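**Thread: Stosora in June – standing or seated? And is the early entry worth it?**

**mirelle_k** – 21 January 2018

Hello everybody. I write here for the first time, so please excuse my English. I have finally decided to travel to see Stosora play in June, at the Mosomow hall. I have listened to them for many years but I have never seen them live. I read the ticket page three times and I still do not understand the difference between "floor" and "front floor". Also I am not tall, so I am afraid to see only backs. 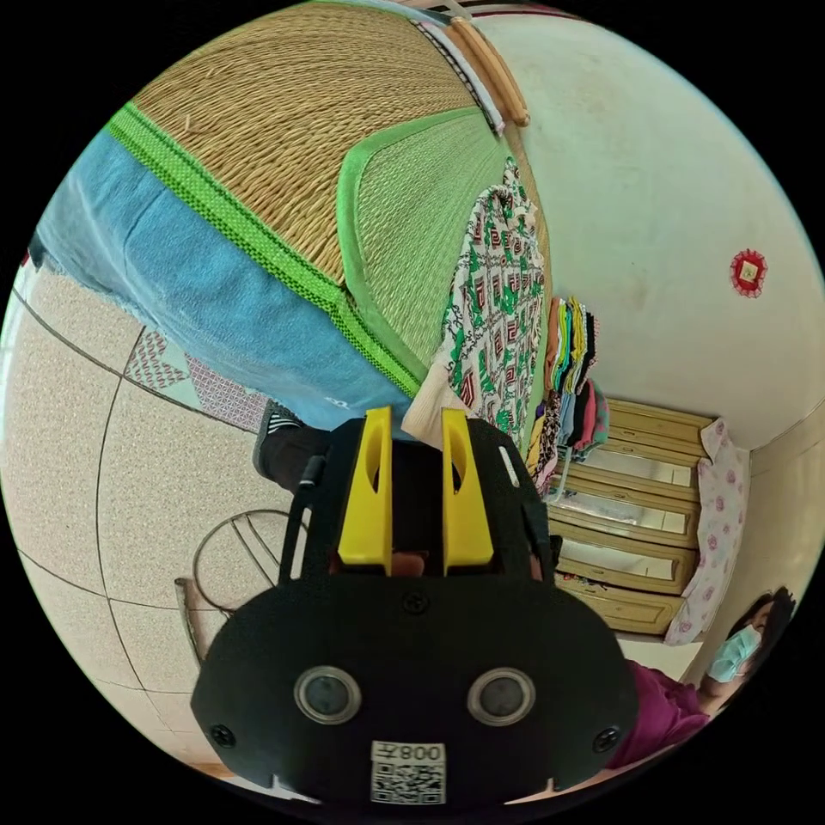
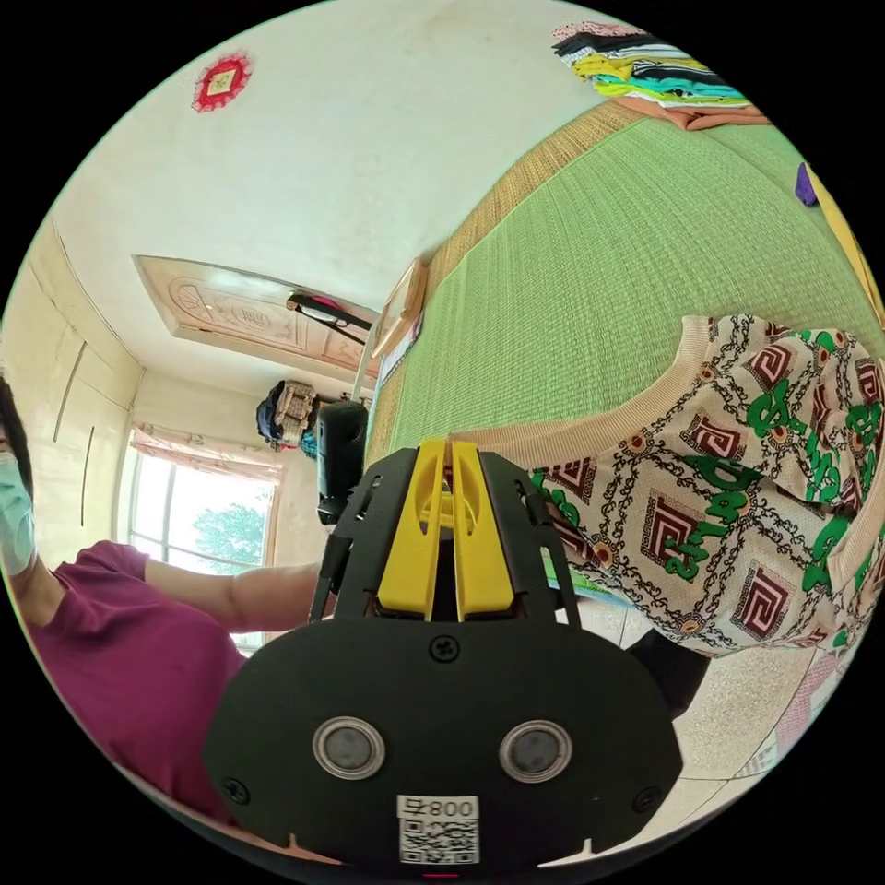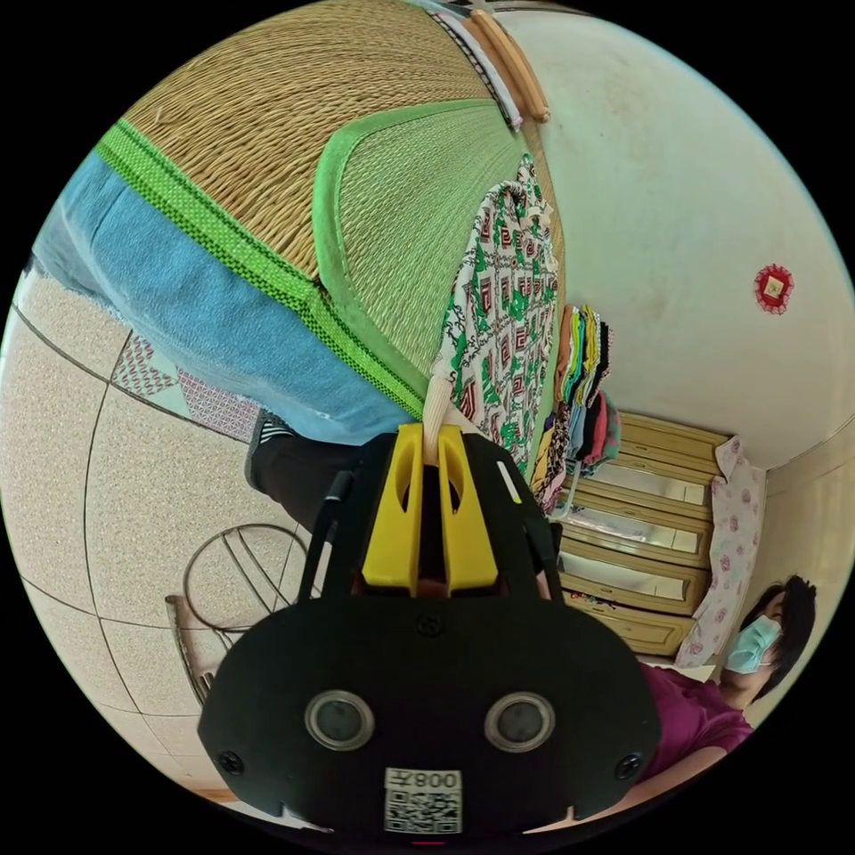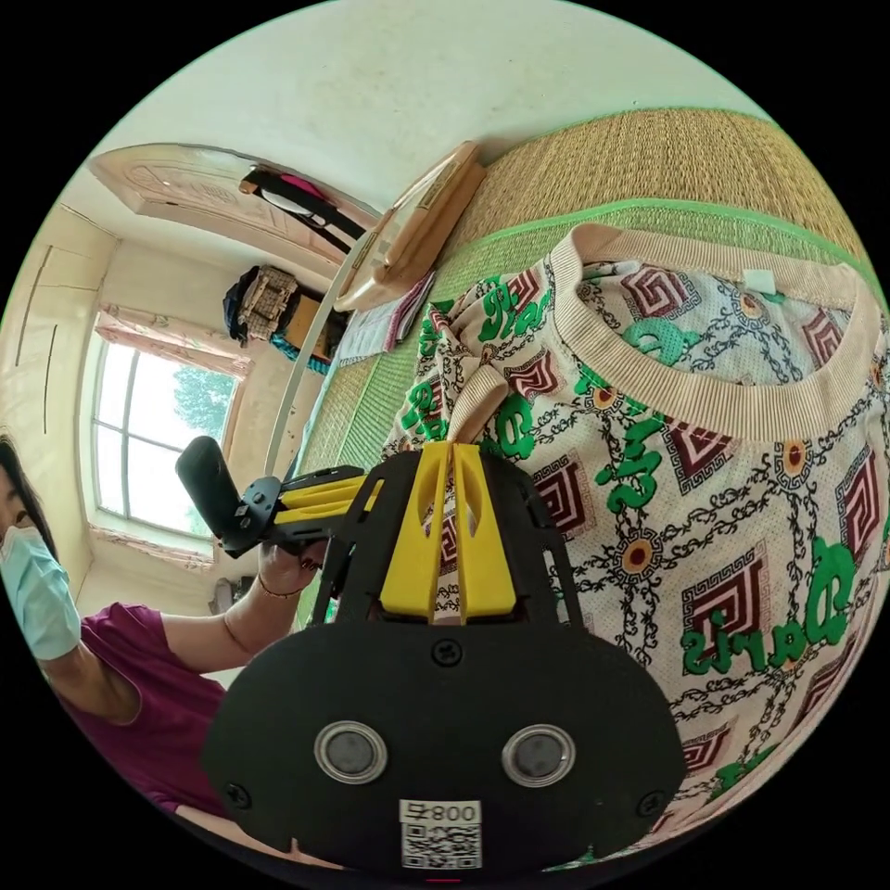
*The straw mat with the green border is in the third one.*

My questions are: is front floor worth the higher price, and how early must one come to the doors?

---

**basement_tapes**

Welcome! Nice mat.

Front floor is a separate pen with its own entrance on the left of the building. I paid for it at the Okafor show in the same hall and I would pay again. You can come ten minutes before the support band and still stand close. With normal floor you have to queue in the afternoon, and even then the tall people arrive.

---

**Lowend237**

I disagree with the above. The front pen at Mosomow is too near the speakers and the bass covers everything. For Okafor it was maybe fine because they play quietly. Stosora is another thing. I stood there on the last tour and I could not hear one word of the singing until the encore.

Take a seat in the first balcony. Row 6 or lower. You see the whole stage and the lights, and you can sit during the support.

---

**basement_tapes**

The support was the best part of that tour, so I would not sit for it :)

Seriously, the sound in front depends on which side you choose. Go right. The left side is where the big speaker hangs.

---

**mirelle_k**

Thank you both. I looked at the balcony and the good seats are already gone, I can only find places at the side. Is a side seat bad? I see a small drawing of a pillar on the plan, but it is not explained.

---

**quietrow**

The pillar is real. I sat behind it once and I saw the drummer and one half of the guitarist for the whole evening. Avoid the last two seats of each side row. The others are OK if you lean forward a little.

About the doors: the ticket says one hour before, but they opened late both times I was there. Bring a jacket for the queue also in June, the wind comes from the river.

---

**mirelle_k**

Good to know about the jacket. One more question – do they let you in with a small backpack? I come directly from the train.

---

**Lowend237**

No backpack. There is a cloakroom but after the concert the line is terrible, I missed my last bus because of it. Leave it in the hotel, or take a locker at the station.

---

**quietrow**

I have been in with a small one. They looked inside and said nothing. But this was for a seat, maybe on the floor they are more strict. I would write to the hall and ask.

And please buy only from the hall or from Zukeo. Somebody was selling "VIP balcony" on the other forum last week and there is no VIP balcony.

---

**basement_tapes**

Zukeo adds a fee at the last step, by the way. The hall's own page is slower but it was cheaper for me.

---

**mirelle_k**

I did it! Front floor, bought from the hall page. I was number 347 in the waiting line and I was so nervous that I typed my street wrong, but the ticket came by e-mail, so I think it does not matter. I will stand on the right side and bring earplugs for Lowend237 :)

Does anybody know if they still play the long version of the last song?

---

**Lowend237**

They played it on the last tour, almost every night. Enjoy it, and keep the earplugs for yourself, you will need them.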